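I'd been told to expect a terror. Manuela Bianchini has coached at the Messina club for most of her working life, and two separate people warned me not to be late, not to mention padel and not to ask about her own playing days. So of course I turned up early, found her restringing a racket at the kitchen table, and the first thing she wanted to talk about was her own playing days.

"I had a lovely forehand and no patience," she said. "I lost to girls who couldn't hit the ball half as hard. They just kept putting it back! I used to go home furious."

She reached the final of the Skornia Open twice and lost both — the second after holding 4 match points. I asked if she still thinks about them. She put the racket down.

"One of them, yes. I went for the line when the middle of the court would have done. The other three she played well, fair enough."

These days she has a group of juniors, and the one everyone asks about is Concetta Morelli, who won the regional title in September and is off to the Likbridge indoor event next. Manuela isn't keen on the fuss. She thinks young players get talked up far too early, usually by people who've seen them play one good set (guilty, I'm afraid — I'd watched exactly that on somebody's phone the night before).

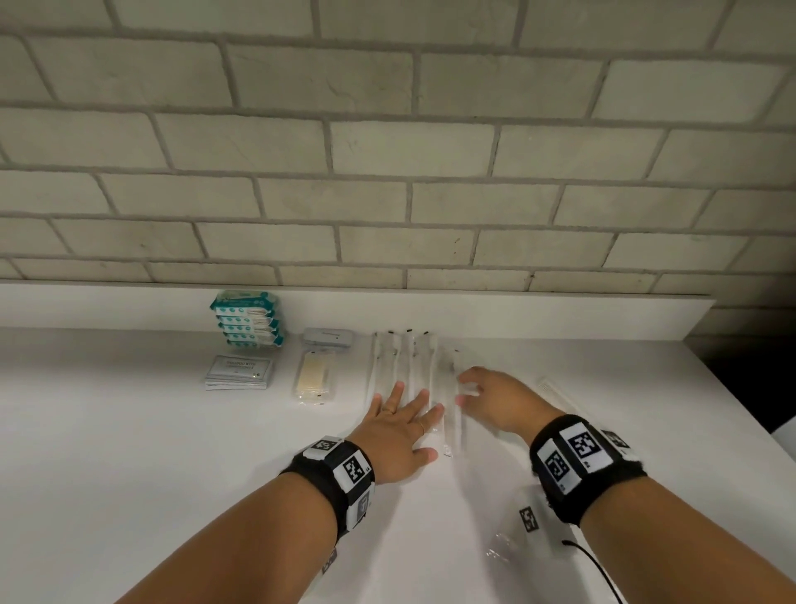 Concetta, when I rang her later, said she didn't mind the fuss at all and rather liked seeing her name in the paper, but that she'd been told to keep her head down until her second serve was fit to be seen. She also said the training is harder than people think. They do serves first thing, before school, and then footwork until her legs give up.

I put this to Manuela and she laughed for quite a while.

"Footwork is boring, so they say it's hard. Serving is hard. You're on your own with it, and everyone's looking."

We got on to money, as you always do with tennis. Kindus has put in 2,000 euros towards travel this winter, and she's grateful, but it goes quickly once you've paid for trains, entry fees and a bed near the courts. Parents cover the rest. She's lost good players that way and it plainly upsets her. One boy, the best volleyer she's ever taught, now plays five-a-side with his cousins because it costs him nothing. 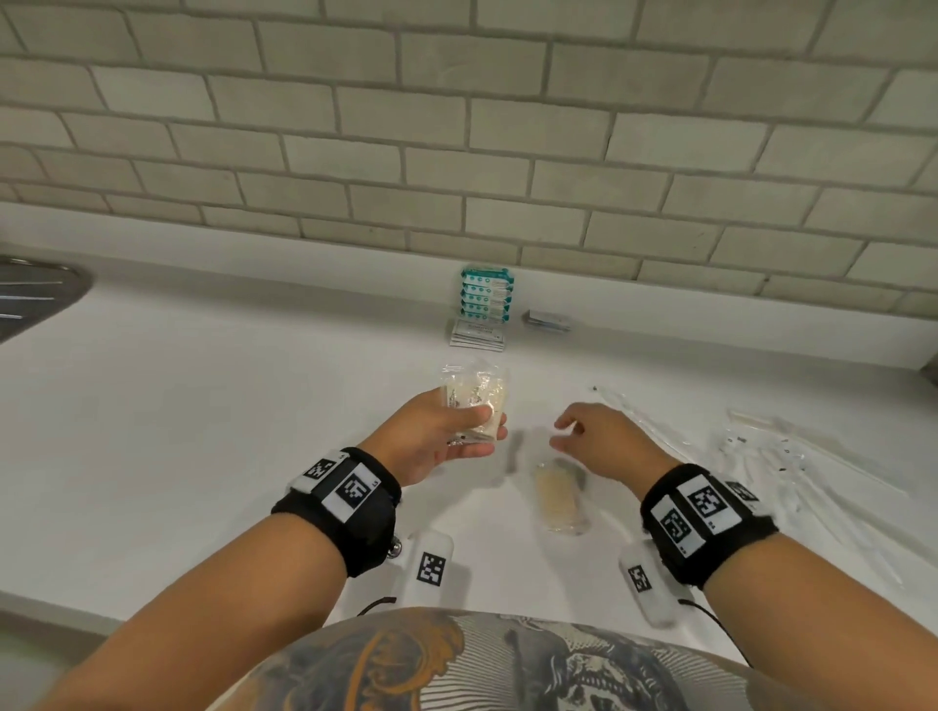 What she'd like is a proper indoor court, so the winter months aren't spent watching the sky. She's been asking for one for years. There's a disused hall near the station that she thinks would do, and she described the roof height to me in more detail than I could follow, then drew it on the back of my notes.

I did bring up padel in the end. I couldn't help it.

"It's fine," she said. "People enjoy it. I've played it myself."

And did she win?

"Of course I won," she said, and went back to her strings.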